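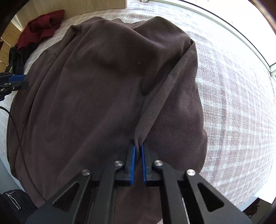
Print | E-mail

Jan 11, 2025
By Themba Chauke

I have worn fleece every winter since I was at school and never once wondered how it gets its fluff, so when Piltex opened its doors for a visitors' morning I put my name down straight away. The works is at the far end of Ritum Road, behind the bus depot, and the first stop on the tour was the folding room, which I had expected to rush through and ended up liking best of all! Dark brown is the hardest colour to send out looking clean, we were told, and you could see why from the one spread out on the pale checked cover, with its tiny light specks of lint and a long fold running down one side. Black is nearly as bad. Cream hides everything except tea.

Our guide was Mandla Mofokeng, who started at Piltex 10 years ago on the brushing machines and now looks after finishing. He talks fast and loves a question, which was lucky, as our group had plenty (a retired tailor from Pretorius Street asked at least half of them).

From folding we went backwards through the process, so we saw the end before the beginning. It sounds muddled but worked well for me, as I knew what we were heading for. The knitting hall is loud. We were given ear plugs and shown the big round machines turning out a tube of flat, rather dull cloth, nothing you would want to wear. Then it goes next door to be brushed, where rollers covered in fine wire hooks pull the loops up into a fuzz, and after that a blade like a giant lawnmower trims it level. Mandla passed round a strip that had been brushed on one half only, and everybody did the same thing, stroking it back and forth over the join. Each roll gets 47 minutes in the brushing line from start to finish. I would have guessed five!

Cutting was quieter. The cloth is laid up in a deep stack and cut through in one go, always with the nap lying the same way, or the sleeves look a different shade from the body. I checked my own jacket when I got home and the left pocket is upside down. I can't stop seeing it now.

Back in the folding room we were allowed to have a go. You lay the garment flat, smooth it outwards from the middle, go over it with a lint brush in one direction, then bring the sleeves in. Fleece doesn't hold a crease, so it keeps springing up into a hump just where you have flattened it. The regular folders do roughly 88 an hour. I managed two, and one was done again behind my back, very kindly.

Tea was in the canteen, with good ginger biscuits, and there is a small shop for seconds by the gate. I bought a green pullover with a wobbly hem and a metre of offcuts for the dog's bed. Wear flat shoes, as there are iron stairs up to the knitting hall, and leave your bag in the car if you can. The next visitors' morning is in August and you book through the Piltex office. Parking is free in the Wurkow yard across the road.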